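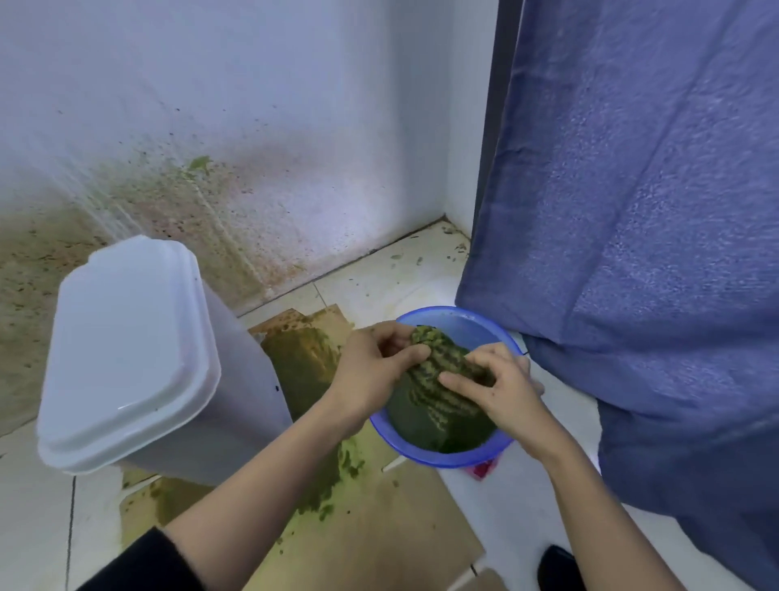

Eduard Vávra meint, ich solle viel länger kneten, als mir lieb ist, und mit dem Wasser geizen – nachgießen könne man immer, herausholen nicht mehr.

Werkstatt > Notizbuch > Farbe und Pflanze

Mai, vormittags angefangen, kurz nach 9 die Hände drin

Also gut, der grüne Ansatz für die Povness-Bahnen, zweiter Anlauf. Der erste war mir ja zu dünn geraten, und ich habe mich ein bisschen geschämt, weil ich die Rezeptkarte selbst geschrieben hatte. Diesmal: 768 g Blattpulver, abgewogen auf der kleinen Waage (die große spinnt wieder, liebe Kollegen, bitte nicht benutzen), dazu lauwarmes Wasser in Portionen zu 200 ml. Nach der dritten Portion hielt die Masse zusammen, die vierte habe ich nur noch halb gebraucht.

Geknetet in der blauen Schüssel unten auf den Fliesen, mit Pappe daneben, das geht mir besser auf den Rücken als am Tisch, auch wenn die Knie anderer Meinung sind. Die Pappe ist jetzt ordentlich grün und darf gern noch einmal herhalten. Beim Drücken fühlt sich das Ganze anfangs an wie nasses Moos, krümelig und störrisch, und dann wird es doch langsam geschmeidiger. Helle Flecken heißen bei mir: weiterkneten. Im Camus-Heft steht etwas von 6 Minuten, ich war bei rund 28 und hätte noch weitermachen können.

Ruhen lassen bis zum Nachmittag, feuchtes Tuch darüber. Danach Probe auf Wragg-Leinen und auf dem Rest vom alten Nessel, je ein Streifen, einer mit und einer ohne Alaun. Beschriftung bitte mit Bleistift, der Filzstift ist beim letzten Mal ausgelaufen.

Offen: Reicht das Pulver noch für eine zweite Schüssel? Und wer hat das feine Sieb?

3 Kommentare · 2-mal geteilt

Zuletzt im Notizbuch
Krapp, dritter Auszug
Drernavard: Muster zurück, Notizen dazu
Alaun nachbestellen
Walnussschalen vom Herbst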